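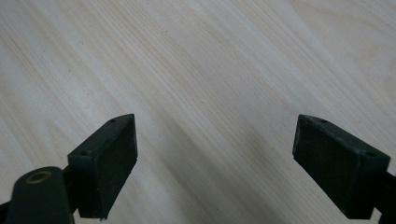
Lirnenstead Allotment Association
Minutes of the autumn general meeting, 2024-10-27

The meeting was opened by the chair at the community room in Prumow Street. 146 members were invited and the number present was enough for a valid vote. Apologies were received from the holders of six plots.

1. Minutes of the previous meeting
The minutes of the spring meeting were read and approved with one correction. Under the point on compost, "the north gate" must be "the small gate on the north side", as the north gate is closed to vehicles.

2. Water
The secretary reported that the main tap was closed for eleven days in September while the pipe near the pear trees was repaired. Several members complained that the notice was put only on the board and not sent by e-mail. The chair accepted this. For the next closing, both ways will be used.
It was asked if the water can stay open longer in November when the weather is mild. After discussion it was decided to keep the usual closing date. Members are asked to empty their barrels and to leave their own taps open after that.

3. Finances
The balance of the main account is 1,407 dollars after payment of the pipe repair. The last invoice from the firm Vornisine, for the new valve, is included in this. Three members have not yet paid their yearly fee and will receive a second letter.
A proposal to raise the fee was discussed for a long time. Some members found it reasonable, others said that the fee was already raised two years ago and that first the cost of the waste container must be looked at. The proposal was not put to vote. It comes back in the spring with a written calculation.

4. Paths and hedges
The path between the lower plots and the shed is again too narrow at the bend. The plot holders on both sides agreed to cut back their currants before the winter. It was repeated that the hedge along the road belongs to the town and must not be cut by members, also not a little bit.

5. Seed order
The common order will again be made from the Saludo catalog. The list hangs in the shed and members write their plot number clearly next to each item - last year two bags of broad beans stayed without owner until May. Seed potatoes are ordered separately. The member who collected them last time is willing to do it once more, but asks for help with the unloading.

6. Waiting list
The waiting list has become longer. A member proposed to divide the large corner plot in two when it becomes free. The vote was in favor, with a small number against. The present holder keeps the whole plot as long as he wishes.

7. Any other business
A member asked about bees on the upper field. The secretary will ask the town if a permit is needed.
The key of the tool shed is to be returned to the hook after use and not taken home.
The wheelbarrow with the flat tire will be repaired by the holder of the plot beside the shed. Until then it stays behind the compost.

The chair closed the meeting. The date of the spring meeting will be put on the board and sent by e-mail.

Minutes taken by the secretary.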